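Textile Care and Household Water, Unit 5
Why detergent works differently in different water
Notes by Dirceu Rangel
Version of 4 Nov 2024

Please read these notes before the practical. They replace the old sheet from April, where the part on rinsing was too short.

5.1 Hard and soft water

Water takes up minerals when it goes through the ground. The most important for us are calcium and magnesium. Water with much of them is called hard, and water with little of them is called soft. Rain water is soft. Water from a deep well in limestone is nearly always hard.

In our exercises we compare two towns, Hendum and Amissah. Hendum takes its water from a lake and the hardness is 17 milligrams per liter, counted as calcium carbonate. Amissah has wells, and there we find 300 milligrams per liter. A family which moves from the first town to the second will notice it at the sink already in the first week: the soap makes less foam and a gray line stays on the basin.

5.2 What soap does, and what detergent does

Soap molecules have one end that likes water and one end that likes fat. The fat end goes into the dirt, the water end stays outside, and the dirt is lifted from the fiber. In hard water a part of the soap joins with the calcium before it can do this work. The result is soap scum, a sticky solid which stays on the cloth and makes towels stiff.

Modern detergents are less sensitive. They also contain builders, which are substances that hold the calcium so that it can not disturb. Zeolite and citrate are common builders. Read the dosing table on the package and look for the line of your own water hardness. Many people use one dose for everything. 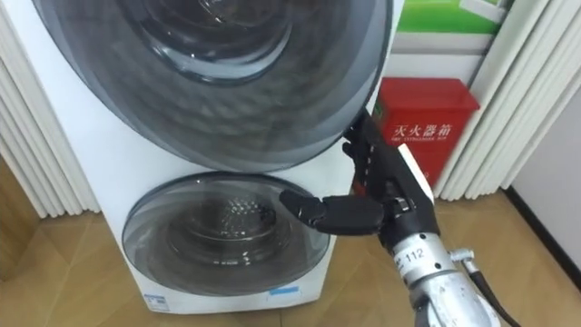
5.3 Mechanical action and rinsing

Chemistry is only one part of washing. The others are time, temperature and movement. When the drum turns, the cloth is lifted and falls back, and water is pressed through the fibers. Too much laundry in the drum stops this falling, and then more detergent does not help. Water must also be able to leave the load, and for this the inner drum is made with many holes, as one sees through the lower door of the machine. Detergent that remains after rinsing can irritate the skin, and it also attracts new dirt.

5.4 Scale

When hard water is heated, calcium carbonate becomes solid and sits on the hot surfaces. This layer conducts heat badly, so heating takes longer and needs more energy. Citric acid dissolves it. Never mix an acid cleaner with chlorine bleach, the gas is poisonous.

Exercises for next time

Take 2 glass jars with lids. Fill one with tap water and one with distilled water, add the same small amount of soap flakes, shake, and write down the height of the foam after one minute.

Calculate how many milligrams of calcium carbonate are in 40 liters of water in Hendum, and then in Amissah.

Bring the label of the detergent you use at home and underline the builders.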